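Walking to work, week whatever

I have now been walking to work since the start of November, and I have opinions.

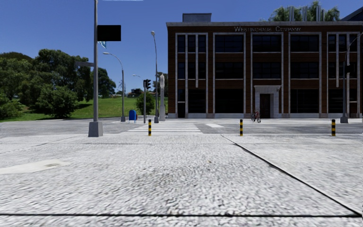 So the background, for those of you who only come here for the soup posts: my car failed its inspection in a way that involved the mechanic going very quiet and then writing a number on the back of a receipt. I looked at the number. I looked at the car. I said I'd think about it, drove home at the speed of a funeral, and parked it in my sister's driveway, where it still is (hi Baiba, I know, I'm dealing with it).

The bus from my side of Sotmont is fine if you start work at eight or at ten. I start at nine. I could get there 50 minutes early and sit in the break room with the hum of the vending machine, or I could be late every day of my life. So I thought, okay, how far is it really? And it's 2 miles. Two! I had been driving two miles every morning and then complaining that I never had time to exercise. I felt so silly that I went and bought a hat.

The first week was awful and I want that on the record. I'd read all these posts by people who take up walking and by day three they're noticing birds. I noticed my heels. I had a pair of boots from Wokach that I'd always thought of as my comfortable boots, and what I had meant by that, apparently, was comfortable for going from a parking space to a restaurant. By Wednesday I had a blister on each foot and was wearing my gardening clogs with wool socks, and I sat through a whole budget meeting that way with my feet tucked under the chair.

Then I bought real shoes and it got better. I'm not going to tell you which ones because the last time I recommended shoes on here I got an angry email from a lady with high arches. Go to a store, put them on, walk up and down until the staff get annoyed with you. Buy the half size up. My feet are bigger at five in the afternoon than they are at eight in the morning, which I'd have sworn was an old wives' tale.

The part I wanted to write about, though, is how slow it makes you, and I mean that in a good way. I've lived in this town for eleven years and I had a sort of driver's map of it in my head, all turn lanes and which light takes forever. I had no idea there was an upholstery shop on my route. I had no idea that the bakery, Sakalauskas, opens its side window at seven thirty and sells yesterday's rye for half price, and that if you get there while they're still stacking the trays the whole block smells like caraway. I've been driving past that with my windows up listening to traffic reports about roads I wasn't even on!

(The rye makes incredible croutons, by the way. Cut it small, olive oil, a low oven, and leave it in longer than you think. I put them in the potato leek from last winter and ate it three nights running.)

I've also gotten weirdly attached to crossing the street. I know how that sounds. But as a driver I thought of people in crosswalks as a thing that happened to me, and now I'm the thing, and it's changed how I see the whole business. Some drivers wave you across like they're giving you a present. Some creep. There's a kind of person who stops so far back and so early that you end up doing that embarrassing little jog so they don't have to wait, and I've decided I'm done with the jog. I'm 46, I have a bag full of rye bread, I'm going to walk at the speed I walk.

My coworkers have been funny about it. For the first two weeks everybody offered me a ride home, every single day, with these very concerned faces, as if I'd told them I was living in a tent. I kept saying no thank you, I like it, and they kept saying are you sure, it's dark out. And it is dark out, that part's true. It's properly dark when I leave now and I've got one of those clip-on lights for my coat that makes me look like a slow bicycle. But I do like it. The morning walk is for waking up and the evening walk is for being cross about whatever happened at work, and by the time I get to my own front door I've usually run out of cross. My husband says he can tell. He says I used to bring the day in with me and dump it on the counter with the mail.

Things that haven't worked:

Podcasts. I thought I'd get through so many podcasts. I can't hear the traffic and I get jumpy, and then I miss the murder and have to go back, and I'm standing on a corner poking at my phone with a glove on. I gave up after a few days and now I just think, or hum.

An umbrella. There's a stretch by the Tredodwood apartments where the wind comes between the buildings and turns it inside out every time. I'm down two umbrellas. It's a raincoat with a hood from here on, and I'll just have hat hair on top of hood hair.

Carrying my lunch in a tote bag. One shoulder was fine and the other one was up by my ear by the end of the week. I borrowed my nephew's old school backpack, which has a zipper pull shaped like a shark, and I've been asked about the shark in the elevator more than I've been asked about anything else in eleven years at that job.

And the money! I did sit down and work this out because I'm me. Between gas and the parking permit I let lapse, I kept 284 dollars that I'd normally have spent. Some of that went straight back out on the shoes and the coat light, and a slightly shocking amount went through the side window at the bakery, but still. I put what was left in an envelope marked CAR and then crossed it out and wrote MAYBE CAR.

Which is where I've gotten to. Baiba would like her driveway back before Christmas, and she's right to. The mechanic wants 1000 dollars to make the thing legal again, and he was honest enough to say he couldn't promise it would be the last thousand. A month ago I'd have paid it without blinking, on the grounds that a grown-up has a car. Now I keep thinking about who needs it. My husband's car sits in the garage all day while he works upstairs in his slippers. We could get the groceries in his. We could visit his mother in his. I keep trying to come up with the errand that needs two cars and so far all I've got is both of us having the dentist at the same time on opposite sides of town.

I haven't decided. Ask me in February when it's sleeting sideways and I'm writing to you from the break room, having taken the early bus after all. If any of you went down to one car, I would love to hear how it went, and especially if you regretted it and why. Rimkutė family members are welcome to comment too, but please keep it about the cars.

Soup next time, I promise. I've got a big bag of split peas and a ham bone in the freezer that I keep moving to get at the ice.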